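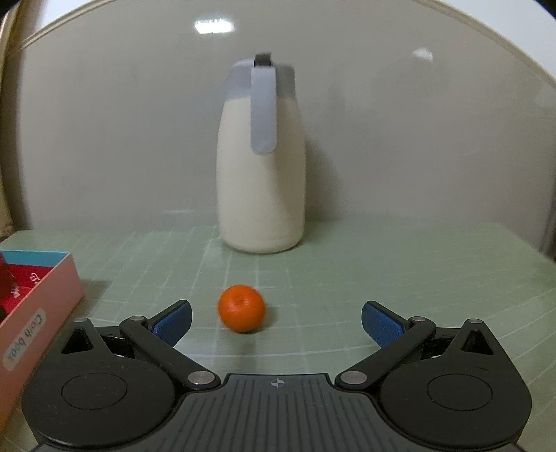 Measuring the Strike and Dip of a Bedding Plane

Gruvent Field Studies Center
Student Guide to Basic Field Methods
Revised 21 September 2026

Strike and dip describe how a layer of rock is tilted. Strike is the compass direction of a horizontal line drawn on the surface of the layer. Dip is the steepest angle at which the surface slopes down from the horizontal, always measured at right angles to strike.

Students attending the October course at Hendent Quarry are expected to have practiced the procedure before arrival. A sloping board is adequate for this purpose.

Equipment

Compass-clinometer
Field notebook and pencil
Clipboard or other flat, non-magnetic plate
Base map of the site

Procedure

1. Select a surface. Confirm that it is true bedding and that the rock is in place. Joints and cleavage are often mistaken for bedding in the lower beds at Hendent, where the shale splits at a steep angle to the layers. Look for changes in grain size or color that run parallel to the surface.

2. Lay the clipboard on the surface. This evens out small bumps and ripple marks.

3. Find the strike line. Set the clinometer to read zero when its long edge is level, then place that edge on the board and turn the instrument until it reads zero. Draw a light pencil line along the edge.

4. Read the bearing. Hold the compass level, align it with the pencil line and record the bearing in three digits. Keep hammers and phones well away from the needle.

5. Measure the dip. Place the clinometer on the board at 90 degrees to the strike line and read the angle.

6. Note the dip direction. A general direction, such as NE or SW, is sufficient.

7. Record the reading. A surface striking 300 degrees and dipping 17 degrees to the northeast is written 300/17 NE.

Repeat Readings

Take at least three readings on each bed, at separate points - a single reading may fall on a local warp. At the Drekitz section, readings on one sandstone bed differ by up to 13 degrees between the two ends of the exposure. Enter every value in the notebook and do not average them in the field.

Magnetic declination should be set on the compass before the first reading. Where this has not been done, write "magnetic" beside each bearing so that the correction can be made later.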